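Concrete floor

A concrete floor is a slab of cement, sand, gravel and water, left bare or given a thin sealer. I like them a lot (I've swept enough of them!), and the gray speckle hides crumbs wonderfully.
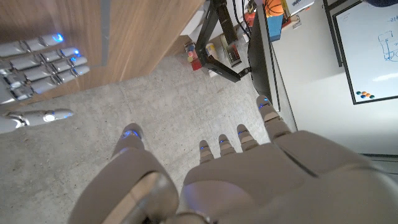

Rewi, January 27, 2019

Pale spots and faint mottling are normal in bare concrete, so please don't scrub at them. Wood is fussier, and I'd wipe it along the grain with a barely damp cloth.

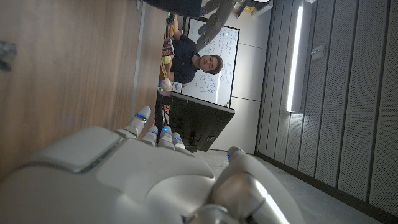 Whiteboards

Faint old marker comes off with a dry felt eraser first, then a little cleaner. Ask before you wipe equations!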